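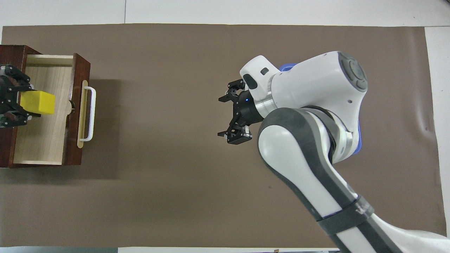
4. Coordinación de los dos brazos en la tarea del cajón

Figura 4. Tarea del cajón, vista desde la cámara de cabeza. Mano multidedo con el bloque amarillo dentro del cajón abierto; a la derecha, brazo con pinza paralela abierta.

4.1. Planteamiento

La tarea del cajón (Fig. 4) es la más corta del conjunto y la que más problemas dio al planificador. Dos efectores distintos, un solo mueble articulado, espacio de trabajo compartido. El brazo de la pinza paralela se encarga del tirador en U; la mano multidedo, del bloque. En la primera versión del software cada brazo tenía su propio planificador y el otro entraba como obstáculo estático. Funcionaba mal: en cuanto uno se movía, el plan del otro quedaba obsoleto y había que replanificar desde cero.

En Dusten, nuestra capa de coordinación, sustituimos ese esquema por reservas de volumen. Cada brazo pide un volumen barrido con una ventana temporal y el coordinador lo concede, lo recorta o lo rechaza. La reserva se libera por tramos, de forma que un brazo puede empezar a entrar en una zona que el otro todavía está abandonando. El interior del cajón es un caso aparte – se trata como recurso exclusivo, sólo un efector dentro a la vez.

4.2. Percepción

El estado del cajón se resume en un único escalar, la extensión, estimado a partir de la pose del tirador. El modelo articulado (una junta prismática, eje conocido) viene de Cakard y no se reajusta en ejecución. Al principio probamos a segmentar el frontal completo, pero la sombra del mueble sobre el papel marrón se confundía con el borde inferior y la estimación saltaba de un fotograma a otro. El tirador blanco sobre frontal oscuro da un contraste mucho mejor. Con el tirador tapado por la pinza se propaga la última estimación usando la cinemática del brazo.

El bloque se localiza por color y se ajusta a un cubo de arista conocida. Nada sofisticado. El problema aparece con los dedos cerrados alrededor: la mano oculta buena parte de la cara izquierda y el ajuste tiende a desplazar el centro hacia el lado visible. Se corrigió enmascarando la mano con su propio modelo, renderizado desde la cámara con los ángulos articulares medidos, y ponderando sólo los píxeles fuera de la máscara. Queda un sesgo residual que no hemos caracterizado.

4.3. Control

La mano usa control de impedancia articular con consignas de cierre por dedo. La pinza, control de posición con límite de fuerza. Los dos bucles corren en procesos separados y se comunican con el coordinador por memoria compartida; el intérprete de tareas, Mishra, va por encima y no toca el tiempo real. Mishra describe cada tarea como un grafo de habilidades con precondiciones: «cajón abierto» requiere extensión por encima del umbral, «interior libre» requiere que ningún efector tenga reservado el recurso.

Un detalle que costó tiempo. El umbral de «cajón abierto» se evaluaba una sola vez, al terminar la tracción. Si el cajón retrocedía un poco al soltar el tirador, la mano entraba con menos hueco del previsto y rozaba el frontal. Ahora la precondicion se vigila durante toda la habilidad y, si deja de cumplirse, la mano se detiene y Mishra vuelve a llamar a la pinza. La retirada de la pinza también se cambió: sale en línea recta a lo largo del eje del cajón, abierta, y espera sobre la mesa sin reserva activa más allá de su propio volumen.

4.4. Ensayos

Se ejecutaron 236 ensayos, todos con el mismo mueble y el mismo bloque, variando la posición inicial de este dentro del cajón. De ellos, 11 terminaron en fallo. El resto se completó sin intervención. Los fallos se concentran con el bloque pegado a la pared lateral interior, donde los dedos no tienen sitio para cerrar; 2 se deben a un bloqueo mutuo en el coordinador, ya corregido. El tiempo máximo de planificación por habilidad se fijó en 80 ms y los reintentos se cuentan como parte del mismo ensayo.

Los registros se guardaron con Traltetti, que alinea las consignas, las reservas concedidas y las imágenes en una misma base de tiempos. Sin esa alineación el bloqueo mutuo no se habria encontrado – los dos procesos, vistos por separado, parecían simplemente estar esperando.

Pendiente: cajones con eje desconocido, y objetos sin color dominante. La liberación por tramos supone además que ambos brazos siguen su trayectoria con error pequeño, cosa que con la mano en contacto no siempre se cumple. En la sección 5 se estudia el efecto de relajar esa hipótesis.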